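Vodcombe Linen Hire Users' Group
Minutes of the November meeting, 2 p.m., upper room

1. Previous minutes
Taken as read. One correction: under item 4 "pillow slips" should read "bolster slips". The extractor reading given there stands.

2. Matters arising
The damaged trolley on the goods side has been withdrawn. The replacement has larger castors and clears the threshold strip when loaded. The shelf labels in store B are still in the old order and will be redone after the stock count. The request for a second key to the dirty linen bay was refused by the landlord; the key stays on the hook in the office and is to be signed out.

3. Stock count
The count was carried out on a Friday with both stores closed to issues. Total single sheets found: 1084. The Codier record gave a higher total, the difference being 128. Part of the difference was traced to sheets sent to Koster for repair and never booked out. These had been handed over loose with the ordinary collection and so did not pass the scanning point. The remainder is unexplained and will be carried as a separate line until the next count.

The meeting discussed whether repair items should have their own bag colour. The present white bags are used for clean returns as well as repairs and the two have been mixed at least once. Agreed to move repairs to yellow bags from the next order.

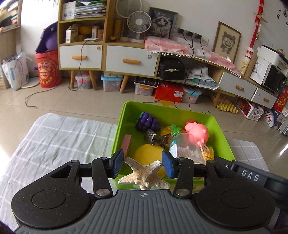 Malou Nørgaard asked that the yellow bags should not be brought in before the booking-out step had been put right. A coloured bag would separate repairs from the rest but would not record them, and the same difference would appear at the next count. She proposed that the driver should not accept a repair bag without a printed slip from Codier. This was agreed. The slip is to show the number of pieces and the fault code, and one copy stays in the office.

4. Shrinkage and dimensional checks
Fitted double sheets from the spring batch are coming up short in the length after repeated washing. Members reported corners lifting on the deeper mattresses. The test pieces were measured flat, untensioned, after resting overnight on the sorting table. Loss in the width was within the supplier's limit; loss in the length was outside it.

Koster's position is that the cloth is at fault. The supplier's position is that the dryer temperature is too high at the end of the cycle. The meeting took no view. It was agreed to run two marked bundles from the same batch, one through Koster's normal programme and one line dried, and to compare them at the next meeting. Marking to be in laundry pen on the hem, as stitched tags have come off before.

5. Dryer extraction
The Bovevent unit over the small dryers was serviced. The filter housing had been refitted the wrong way round at some earlier date and the airflow was low as a result. Readings after service are normal. Lint was found behind the rear panel. The panel is to be taken off monthly and the date written on the card inside the door.

The question of a second unit was deferred. The quotation received does not include making good the wall.
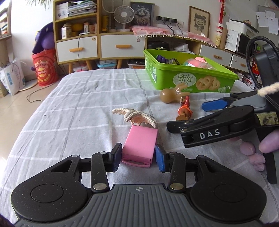 Patterned stock was considered next. The group has held plain white only, which makes small differences in cut hard to see on the folding table. It was put to the meeting that a woven or printed check gives the folder a line to work to and shows at once where a sheet has been pulled out of square. A grey grid on a white ground, as on the sheet with the blue-handled scissors lying on it, would be suitable, the lines being easy to follow and the ground still white enough to show marks. Against this, a printed grid may fade unevenly between batches, and mixed pairs would have to be matched by hand. Agreed to obtain a sample pair in single size and wash it with the marked bundles under item 4.

6. Charges
The hire charge per piece is unchanged until spring. The late return charge will be applied from the next quarter. Members who return by the side hatch must close the inner flap or the return is not registered. The reserve for replacement stock stands at £2000 and is not to be drawn on for repairs.

7. Blankets
Blankets are at present issued without a fixed washing interval. The paper on this had not reached all members before the meeting and is attached. It will be taken as the first item next time.

8. Any other business
The office telephone diverts to the answering machine at lunchtime. Messages about same-day orders should be sent by email. The box of odd pillowcases under the bench is to be cleared; anyone wanting them for dusters may take them.

The meeting closed at 4.15 p.m.

Attached paper: washing interval for blankets

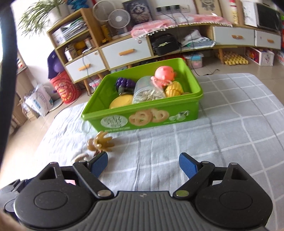
Vodcombe, November. The present practice is to wash a blanket when it is returned marked, or when the store judges it necessary. The record does not show how many issues a blanket has had between washes. The washing interval therefore varies from one store to the other.

It is proposed that each blanket be given a Codier tag at the short edge and that the tag be scanned at issue and at return. Washing would follow after a fixed number of issues, the number to be set by the meeting. Marked blankets would be washed in any case.

Checked and plain blankets can go through the same programme if the weight is similar. Light grey checks should be kept apart from dark colours for the first washes. Tumble drying to be on the low setting, with the load at half the drum. Blankets to be folded to the width of the shelf with the tag outwards.

Comments on the paper to the office by email before the agenda is issued.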